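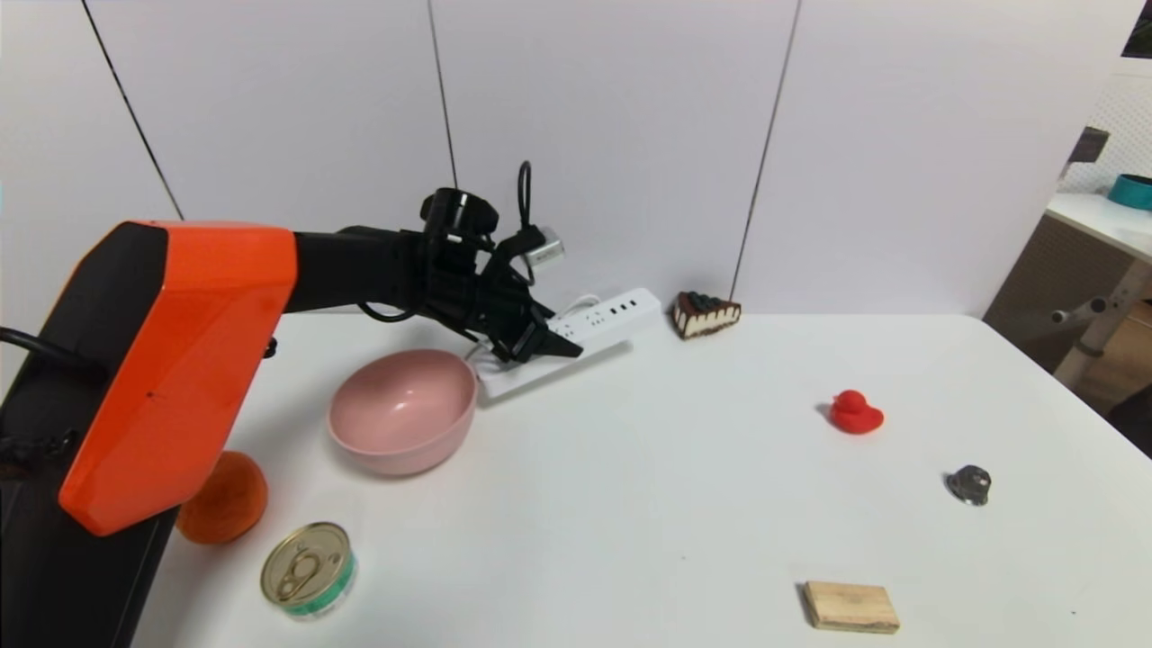
Kitchen cleaning tips I tested, and what I think of them now

By Beverley Fothergill
23 Sep 2021

Every few months somebody forwards me a list of cleaning tricks, and every list says vinegar and baking soda. Mix them, watch them foam, wipe away years of grime. I have tried it more often than I should admit. The foam is fun. What you have left afterward is mostly water with a little salt in it, and the grease is right where you left it.

Used separately, they do have jobs. Baking soda is a decent mild scrub for a stained mug or the inside of a teapot. Vinegar takes the chalky crust off a kettle if you leave it long enough. Keep it off marble and other limestone, whatever the list says, as it will etch the surface and you can't wipe that off.

The lemon in the microwave

You heat a bowl of water with half a lemon in it and the splatters wipe off. True, they do. They also wipe off if you heat a bowl of plain water and leave the door shut for a few minutes. The lemon makes it smell nicer and costs you a lemon. Put a wooden spoon in the bowl before you heat it so the water doesn't boil up at you, and let it cool before you lift it out.

Coffee grounds down the drain

Please don't. I was told they "scour the pipes." My brother-in-law Wayne believed this for years, and then he had a plumber in December, of all months, and paid $400 to have a plug of grounds and bacon fat pulled out from under the sink. Grounds go in the trash or the compost. Fat goes in an old can until it sets, then in the trash.

Toothpaste on scratches

It's an abrasive. On a soft plastic it may dull the scratch by putting a lot of tiny ones around it. I tried it on a glass cooktop and got a cloudy patch I still see every morning.

Rice in the salt shaker

I expected to sneer at this one, but it seems to work. A few dry grains, change them when you refill. My salt pours in August, which it never used to.

Bread in the cookie tin

Also fine. A slice of plain white bread softens hard cookies overnight. Take it out the next day or you'll be growing something. It won't do a thing for cookies that are stale and crisp on purpose.

What I really use

Dish soap, hot water and a cloth that has been through the wash this week. For baked-on pans I fill the pan, add a squirt of soap and go do something else for 2 hours. Most of the "miracle" recipes I've been sent include a long soak somewhere in the steps, and I suspect the soak is doing the work.

One warning, and I'm not being fussy. Never mix bleach with vinegar, ammonia or any other cleaner. I have seen bleach and vinegar on a list as a "power combo" and it gives off a gas that can put you in the hospital. If a list has that on it, throw out the whole list.

Next time: freezer tips, including the one about the coin on the cup of ice.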